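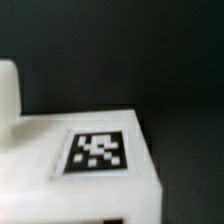
White block with the square marker in its pocket

Best way to fix a paper marker flat in a shallow recess?

Florin Oprea
Asked in Workshop and Hobby Room

I have a white plastic block with a flat top and an upright at the back left corner. There is a shallow square pocket in the top for a black and white marker. I print the markers myself on ordinary paper and cut them with a knife and steel ruler.

My trouble is getting them to stay flat. I have used a glue stick, which lets go at the corners after a few weeks, and white craft glue, which made the paper wrinkle as it dried. I spoiled 2 good prints that way before I stopped. The marker has to come out again later without damage to the block, so I don't want anything permanent.

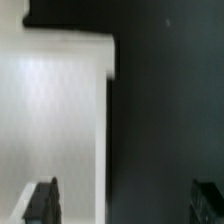
The other thing is the finish. I painted the background dark gray in April with a Matine flat paint and I am happy with that part. The plastic is a different matter. Under my desk lamp it can show a bright patch, depending on the angle, and I would like it duller. Can I sand it by hand? I don't want to round off the rim of the pocket, and I don't want to paint the block if I can avoid it.

I also wonder if heavier paper would help. The stuff I have is 100 gsm copy paper. I can get 200 gsm card from the same shop but I haven't tried it in my printer.

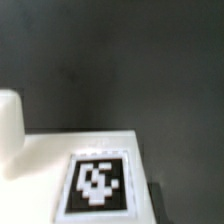 Tormod Brekke
Accepted reply

Use double-sided film tape, the thin clear kind. Foam tape is too thick and will lift the marker out of the pocket.

Put the tape on the back of the sheet before you cut it. Cover the whole back, with the strips side by side and not overlapping. An overlap shows through as a ridge. Then cut to size, peel the backing, set one edge against the side of the pocket and lower the rest. Press from the middle outward with a folded cloth. Cut it a hair smaller than the pocket. If it is a tight fit the corners will push up no matter what you stick it with.

To get it out, slide a strip of thin plastic under one corner and go slowly. Whatever is left behind should rub off with a finger. Don't use acetone, it can eat into some plastics.

The 200 gsm card is worth trying if your printer has a straight feed at the back. Mine jams on it from the tray. Leave the print overnight before you handle it if it's inkjet.

For the shine, 400 grit wet, very light, small circles. Put masking tape over the rim. Test underneath first.

Tahiri
Reply

just move the lamp. I had the same thing with white shelves and wasted an evening sanding. Also laser prints can be shiny on the black parts, check it's really the plastic you are seeing

Cuvham
Reply

I'd use repositionable spray adhesive. It's messy, so do it outdoors. Don't sand with 200 grit or coarser like somebody told me to, you will see every scratch.

Florin Oprea
Follow-up

Thanks. I ordered the film tape and will do the cutting the way Tormod says. Moving the lamp costs nothing so I will do that before any sanding.
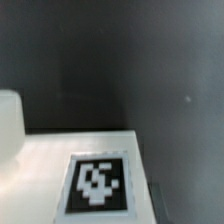

The marker on the block, seen at an angle

One more thing for Tormod. Does the tape go yellow under white paper? I would leave each marker in for about a year.

Tormod Brekke
Reply

Mine has not so far. The oldest one has been down two winters, out of direct sun. Near a window I can't say.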